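4.2 Segmentation and grasp selection on folded garments

The state estimator described in Section 4.1 returns a set of candidate garment regions together with a confidence for each. In this section we describe how those regions are turned into contact points for the two arms, and how the planner decides whether a fold is finished, needs correction, or should be undone and started again. The software is organised as three processes: Skindano, which handles perception; Mekonnen, which handles bimanual planning; and Barnstead, a thin layer that sends joint targets to the arms and reports faults. The three exchange messages through a shared log, so that any trial can be replayed without the hardware.

Skindano takes the head camera stream as its only visual input. Wrist cameras were considered during early development and left out, as the synchronisation cost was high and the benefit on flat garments was small. Each image is first corrected for lens distortion and then passed to a segmentation network which labels every pixel as garment, work surface, robot, or other. The fourth class carries a good deal of the load. The head camera sees well past the work surface, and in our laboratory the background includes other clothing, cables and furniture, none of which should ever be considered a grasp target. An earlier version of the network, trained in February without the fourth class, assigned garment labels to clothing on a neighbouring table in a large share of images. The planner then rejected the resulting grasps as out of reach, but only after a full inverse kinematics query for each one, and the cycle time suffered.

We therefore restrict the search region twice. The first restriction is geometric: the plane of the work surface is fitted at start-up, and pixels whose viewing rays meet that plane outside the work polygon are discarded. The second is learned and is supplied by the class labels. Neither is sufficient alone. The geometric test fails when the head pitches during a motion and the stored transform is stale by one or two control cycles, while the learned test fails on garments whose colour is close to that of the covering. Figure 6 shows a typical input at the point where the planner must judge the state of a fold.

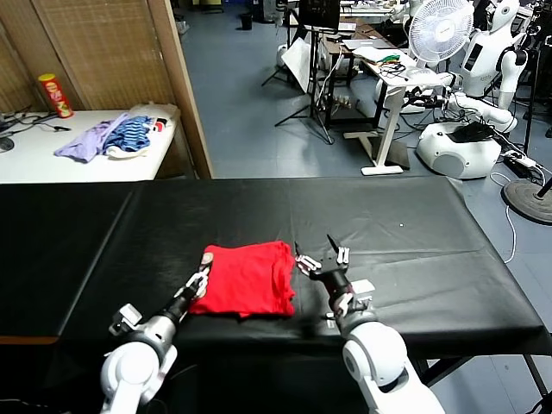 Figure 6. Head camera view with a folded red T-shirt on the black work surface, between the two arms. The fingers of the left gripper touch the edge of the garment.

Two properties of such inputs deserve comment. The first is contrast. A red garment on a black covering is an easy case for colour-based segmentation, and results obtained on it should not be taken as typical of the whole garment set. The covering is glossy, however, and towards the back of the table it shows a lighter sheen which the network may confuse with pale cloth. We added synthetic highlights to the training images for this reason — a simple blend of low-frequency noise, limited to the surface class — and found that the number of false garment pixels fell on the validation set.

The second property is occlusion by the arms. When a gripper is at the garment edge, the part of the outline that matters most to the planner is the part that is hidden. Skindano projects the known arm geometry into the image using the current joint readings and marks the covered pixels as unknown, as opposed to background. The outline is then completed across the unknown region by fitting straight segments to the visible edge on either side. Where the two segments differ in direction by more than a set threshold, no completion is attempted and the region is returned to the planner as open. An open region lowers the confidence of the fold state and normally causes Mekonnen to request that the arm be withdrawn before a decision is made.

Fold state classification

The fold state is represented by the completed outline, a coarse height map and the history of actions taken in the trial. From the outline we compute the ratio of the garment area to the area of its smallest enclosing rectangle. From the height map we compute the mean step at the boundary, which increases with the number of layers. Both quantities are compared with templates for the garment type. There are 6 templates for T-shirts, covering the flat state and the intermediate states of the two fold sequences used in this work.

Soft cloth rarely gives a true rectangle. Folded edges bow outwards and corners are rounded, and a strict comparison with the template leads the planner to keep correcting a fold which a person would accept. We therefore allow the boundary to deviate from the template by a margin which grows with the estimated layer count. The margin was set by hand on a small number of recorded trials and then held fixed for all experiments reported in Section 5. It is the least satisfactory part of the method. A margin learned from human ratings was tried by Masanobu Aoki and gave comparable acceptance rates, but it depended strongly on the person giving the ratings, and we have not used it here.

Contact selection

Given an accepted fold state, Mekonnen samples candidate contact pairs along the outline, one for each arm. The cost of a pair is the sum of three terms: the distance each gripper must travel, the expected displacement of the cloth on contact, and a penalty for arm configurations that would hide the opposite contact from the head camera. The third term was added late. Without it the planner often chose efficient motions that left the perception process with nothing useful to measure, and the following state estimate was then based almost entirely on the action history.

Sampling stops after 500 candidate pairs or when the time limit is reached, whichever comes first. The best pair is passed to the trajectory optimiser, which treats the work surface as a compliant plane with a fixed stiffness. The fingers may press lightly into the covering during the approach. This is deliberate, as a finger that stops above the surface tends to slide over the top layer of cloth and separate it from those below.

The two arms need not perform the same role. In most steps one gripper holds the garment in place while the other moves, and the holding arm is commanded in force mode with a low target along the surface normal. If the estimated tangential force at the holding contact passes its limit, Barnstead halts both arms and writes the last two seconds of joint data to the log. The planner may then resume from the present configuration. It does not try to return the garment to its earlier state.

Timing and logging

The perception cycle, from image capture to published outline, takes 105 ms at the median on the machine used for the experiments. Plane fitting is excluded from this value. The planner runs asynchronously and always uses the most recent outline whose time stamp precedes the start of planning, so that a late message cannot alter a plan already under way. We consider this preferable to blocking on fresh data, although it does mean that a garment which shifts during planning is approached on the basis of an old outline. A final check compares the outline again immediately before contact and cancels the motion if the overlap is too small.

All messages are stored with the raw images. Replays were performed with Zestico, an in-house viewer that draws the class labels, the completed outline and the chosen contacts over each camera image. Most of the faults listed in Table 3 were first found in this way, including a sign error in the head pitch correction that had little effect on success rate but shifted every contact slightly towards the robot. The version of the software used for all reported results was fixed on September 12, 2020, and only the logging format has been changed after that date.

6 comments
Shares: 105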